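4.2 What the demonstrations leave out

The case for teaching by remote control rests on a simple claim. A person drives the arms through a task, the recording is kept, and a policy trained on enough of these recordings will do what the person did. We have no quarrel with the first two steps. The third is where we think the field has been too generous to itself, and where our own results in simulation gave us pause.

The Lozano set was collected by 5 operators over a single month, March, and holds 700 demonstrations of two-arm cloth handling in furnished rooms. All of them were driven with a pair of hand controllers while the operator watched the view from the robot's own body. Following the practice set out for the earlier Grako trials, an episode was kept if the cloth ended up inside the target area and thrown out if it did not. It is a weak test. It says nothing about how the cloth got there, how long the operator waited, or how many times a finger missed its grip and had to come back. An episode with 4 failed grasps and one lucky drag counts the same as a clean one.

Segura, who drove the first sessions and later went back through the recordings, noted that operators paused most often just before closing the gripper. We first took these pauses for care. On a second look, many of them seem to be guesses about depth. The operator could not tell how far the fingers were from the surface, held still, nudged the arm, and held still again. A policy trained on such data learns the pause along with the grasp, and it has no way of knowing that the pause was there to settle a doubt. In our runs the trained arms stopped in midair over cloth they could have picked up, and in the worst case stayed there until the episode timed out.

It has been suggested to us that more data would wash this out. Perhaps it would. But the habit is shared by all the operators, and adding more episodes from the same people using the same controllers adds more of the same habit. Dropping the slow episodes is no cure either, as we found when we tried it. The fast episodes were fast mainly where the cloth started close to the body, so the filter removed the hard starting positions and left us with a policy that looked better on paper and reached less far.

A comparison with guiding by hand, where the teacher holds the arm and moves it directly, would be useful at this point. We could not make it in simulation and we distrust papers that pretend otherwise. The small trial at Henenport used real arms, a different cloth and a different gripper, and the two sets of numbers should not be put side by side. We mention it only to say that the long pauses were less common there. 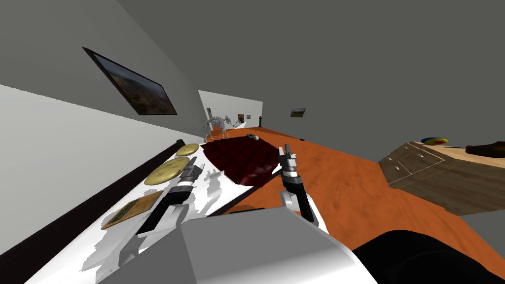 Figure 7. Two-arm cloth task in the Civerholm rooms, simulated, seen from the robot body.

Viewpoint is the second problem, and we believe it is the larger one. Work on remote control tends to treat the view as a neutral window through which the operator acts. In the Civerholm rooms it is anything but neutral. The floor and walls in Figure 7 run on a slant, and the long edge of the table follows a diagonal, so an operator who wants to move the gripper along that edge has to work out a direction that does not match left or right on the screen. Some did this well. Others moved in short steps, one axis at a time, and left a staircase in the path of the arm. The policy copied the staircase even in level views where a straight reach was open to it.

The furnishing of these rooms raises a further doubt. Plates, pictures and other household things were placed to give variety, and variety of this kind is often offered as proof that a policy will carry over to new homes. We are not convinced. In the figure the red quilted cloth stands out strongly against the white tabletop, and a policy could find it by color alone while ignoring everything else in the room. When we changed the cloth to a pale gray and left the rest as it was, success fell in every room we tested. The operators had no such trouble in a short check with the same gray cloth, which suggests that whatever they were using to find it did not pass into the recordings in a form the policy could learn.

We therefore report success rates in the next section with the original cloth and the gray cloth kept apart, and we give no average of the two.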